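Rokanville Hot Hatch and Coupe Owners
Minutes of the general meeting, 21 June 2023
Held in the back room at Plandmont Auto Parts

The chair opened the meeting a little after seven and thanked everybody for coming out on such a warm evening, especially the members who had driven in from the lake side with the bridge down to one lane. Plandmont was thanked for the use of the room once again, and for leaving the side gate unlocked so that the lower cars could avoid the front ramp. Two members who had never been to a meeting before introduced themselves and told us what they drive (a supercharged coupe with a very nice respray, and a five-door that is still, in its owner's words, mostly stock). Both were made very welcome.

Minutes of the May meeting

The May minutes were read and accepted with one correction. The car that won the longest-owned ribbon at the spring show was put down as an automatic. It is a manual, and always has been, and the secretary is sorry about it and has fixed the copy in the binder.

Membership and money

The club now stands at 334 paid members, counting family memberships as one. The chair said it was lovely to see, and remembered when we all fit around one table at the diner. The bank balance is healthy after the spring show, though the insurance for the fall drive is still to be paid and will take a good bite out of it. Dues stay at $40 for the year. A member asked whether people joining after the summer could pay half, and after a friendly discussion that went on rather longer than expected, it was agreed to leave things as they are for this year and look at it again in the winter.

Fall drive

Most of the evening went on this, as it usually does! The route group has driven both of the proposed routes and brought maps. The first goes out by the river road, up over the ridge and back through the orchards. The second stays on the county highway as far as the Trarkirov turnoff and comes home by the old quarry. Everybody agreed the ridge is the prettier drive by far, but there is fresh chip seal on the upper stretch, and several people with new paint were not keen on following another car over loose stone. The owner of the yellow turbo told us about the chip she picked up on that very hill, and the rest of us winced along with her.

It was put to a vote, and the quarry route carried it comfortably. The ridge will be kept in mind for next spring, when the surface ought to have bedded in.

Cars will leave in groups of five, a few minutes apart, with a club member who knows the road at the front of each. The chair reminded us, as kindly as possible, that it is a drive and that anyone who wants to find out what their car will do should book a track evening. Drivers are asked to arrive with a full tank, as the gas station at the turnoff closes early out of season. Lunch will be at the picnic ground by the quarry. People should bring their own food, and the club will supply coffee and cold drinks.

Group tire order

Our tire buy through Šťastný Wheel & Tire is going ahead. So far 18 members have put their names down, and the shop has said it will hold its price until the list closes at the end of the month. The size most people are after is in stock. The wider rear fitment has to come from the warehouse and may take longer, so anyone wanting that should say so soon. Mounting and balancing are included, but alignment is extra, and the member who works on suspension for a living strongly suggested having it done anyway, particularly on cars that have been lowered. He also offered to look over any car that is chewing up its inside edges, and was promptly booked up for most of the evening's coffee break.

Tech evening

The next tech evening will cover turbo cars and heat: intercoolers, oil changes, what to look for around the charge pipes, and why it is worth letting things settle down after a hard run. A member has offered her own coupe to go up on the lift so that people can see underneath. We had a long and good-natured conversation about oil change intervals, with views ranging from the owner's manual to half that, and it was decided to save the rest of it for the night itself. Bring a flashlight and old clothes. The lift is rated for everything the club owns, including the wagon.

Club stickers and plates

The new window stickers have arrived and look very smart. The white ones show up best on tinted glass. The plate frames are delayed at the printer and should be ready for the tech evening. A suggestion to change the club colors was heard politely and did not find a second.
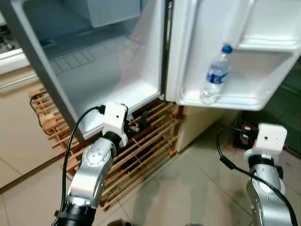 Can a member bring a car to the fall drive if it is a different make from the rest of the club?

Any hatchback or coupe is welcome, whatever the badge, as long as it is registered, insured and on the sign-up sheet before the drive.

Other business

A member is selling a set of factory wheels with good winter tires, and another is looking for a driver's side mirror in dark gray. Both notices are on the board by the parts counter. It was mentioned that the parking lot behind the room is shared with the bakery, and that the early morning cold starts after the last detailing day were noticed. Members with louder exhausts are asked to roll out gently.

The route group still needs one more lead driver for the fall. The chair asked people to think it over and speak to any of the group after the meeting.

With nothing further raised, the chair thanked everybody again and closed the meeting at ten minutes to nine. A good number stayed on in the parking lot to look at the supercharger on our new member's coupe.

Last updated after corrections from the route group.

We use cookies to remember your sign-in and to count visits to these pages. By staying on the site you agree to this.

Contact the club | Copyright Rokanville Hot Hatch and Coupe Owners | Back to top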